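3.2 Water use in the Drindale units

Toilets accounted for the largest share of indoor water use in the Drindale apartments. Tank refill volumes were logged for 90 days, beginning in August, with a Prekari meter on each supply line. Units with a leaking flapper were repaired and then logged again from the first day.
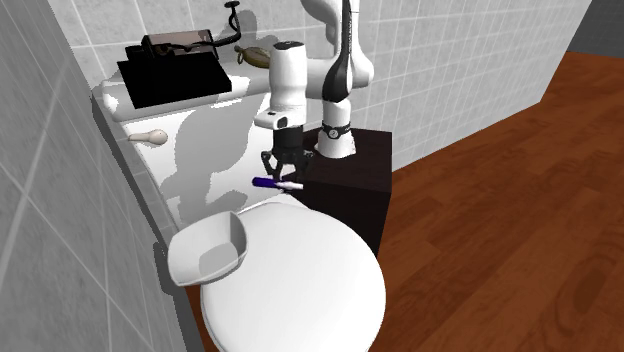 Figure 3. Closed toilet with tank, set against a tiled back wall.

Refill volume varied little between floors. It varied more with household size, and homes with 4 or more residents used almost 100 liters a day for flushing. We left out units that stood vacant for part of the period. Nighttime refills were treated as leaks only when they recurred at regular intervals, following the rule used in the Lindqvist survey.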